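How Do Wrestlers Fall Without Getting Hurt?

When a pro wrestler gets slammed, the whole building goes BOOM! The winner of the match was picked ahead of time, but the fall is real, and learning to fall well is the very first thing a new wrestler does.

Wrestlers call a fall a "bump." For a back bump, you tuck your chin to your chest so your head stays up. Then you land flat on your upper back and slap the mat with both arms. Landing flat spreads the hit over a big part of your body — a bit like lying down on snow instead of poking it with one finger.

Taner Sönmez, a coach at the Botetti wrestling school, has his beginners do 20 bumps at every practice. They start from a squat, really low to the ground, and move up to standing weeks later.

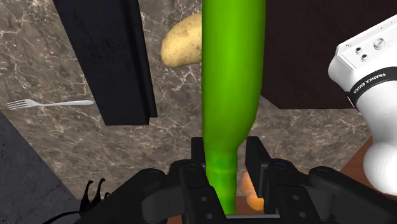 What's Under the Mat?

A ring usually has steel beams, then wooden boards, then a layer of foam, with canvas stretched tight on top. The boards bend a little when someone lands, and that makes the big noise too!

Bumps still sting, even for the pros. They train for a long time with a coach watching, so please don't try them at home.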